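Robotics for Beginners, Section 2
Handout 8: The Open Day at Brendwood

These notes go with our visit to the Trandulero workshop in Brendwood. If you came along, use them to fill the gaps in your own notes. If you missed it, read them before the lab session in February, where we try the same kind of work ourselves (I can't wait!).

What the visit was for

So far we have talked about grasping on paper: two fingers, a block, a few arrows for the forces. Blocks are kind to us. They have flat sides, and a flat pad pushed against a flat side has plenty to hold on to. The open day was our chance to see what happens with curved things, and Gilmar Rezende, who ran the demonstration table, went straight for them. He works with a hand-held gripper. You carry it in your hand, you close it on things yourself, and the camera on it records the view a robot would have. Later on, recordings like these are used to teach a robot arm to do the same job. I love how direct it is. You want to show a machine how to pick something up, so you pick something up!

Demonstration 1: an upright grip

Look at where the two black blocks press on the blue dome, one on each flank. The dome gets wider toward the bottom, just above the white collar. A rounded side that slopes like this can turn part of your squeeze into an upward or downward push, so the height of the grip matters a great deal. Before the lab, sketch the shape from the side and draw the contact force at three different heights. 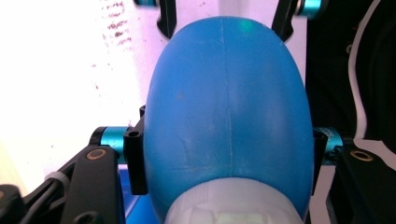

Demonstration 2: a round one, very close

A sphere is harder in one way and easier in another. It's easier because it looks the same from every side, so there is no wrong way to turn your wrist. It's harder because a flat finger meets it at a very small patch, and if the two fingers don't line up through the center, the ball wants to roll out.

Then there is the seeing part, and this was the bit that had half the group leaning over the table. The green sphere lets light through. Its color runs from deep navy-teal at the top to bright emerald lower down, with a glowing spot near the lower center. Now think like a piece of software. Which of those changes in color is an edge, and which is only light moving through the material? The real outline has a soft, milky look on the left side, so even that isn't a crisp line. 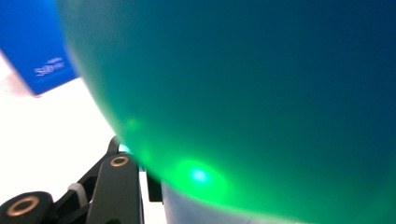

Notes by Ivone Medeiros
Course instructor, Sestberg evening program
1/12/26

Questions from the group

Why not put the camera across the room? You can do that too, and many people use both. A camera on the gripper stays with the fingers, so the contact is usually in view. The price is that a large object can fill most of the picture, and you lose sight of what is behind it.

How many recordings does it take? Gilmar's answer was that it depends on how much the task varies. Trandulero's practice set, called Bravo, has 2,000 short recordings in it, and he still wants more round objects. He would take 80 varied grasps over a big pile of identical ones any day.

Does it matter if the person is clumsy? A little clumsiness is fine, and a recovery from a bad grip can be very useful to learn from. Keep your movements slow and steady all the same.

For the lab

We have 14 places, so sign up on the sheet by the door. Work in pairs, one person on the gripper and one keeping the log. Bring one rounded object from home that you don't mind getting scratched, and something see-through if you can find it. Read chapter 8 again, especially the pages on friction, and bring your sketches from Demonstration 1.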